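I've been waiting for a second Vastach movie since I was in college, so when Maëlle Gill messaged me that the old Pilley studio was opening its doors for one afternoon in December, I bought two tickets before I'd even asked for the time off. Maëlle came too, obviously!

The tour takes almost 4 hours and starts in the costume store, where they keep 91 outfits from the first film (yes, including Captain Arruda's green coat, and yes, it's tiny). Our guide was Ilham Sitompul, who worked on the original as a runner and still gets a bit misty about the train sequence. I asked about a sequel. Ilham laughed and said there's a script – there has been a script for years – and it's sitting in a drawer somewhere.

After that came the model shop and the workshops, then a very welcome coffee.
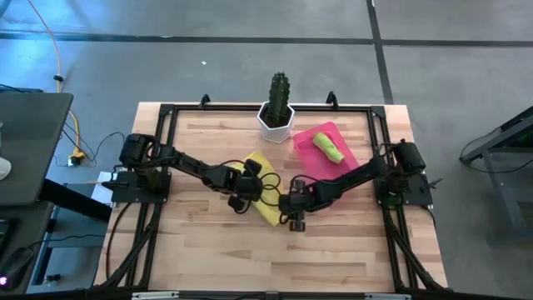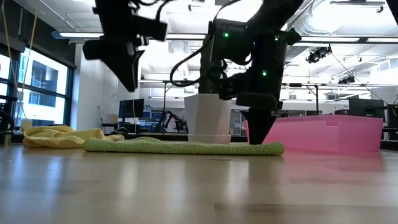 The last stop was the screening room, with the train sequence on a proper big screen and all of us mouthing the lines. I'd forgotten how good the music is. Tickets for the spring tour are already on sale, and Maëlle wants to go again. So do I, but I'd rather be buying one for the sequel.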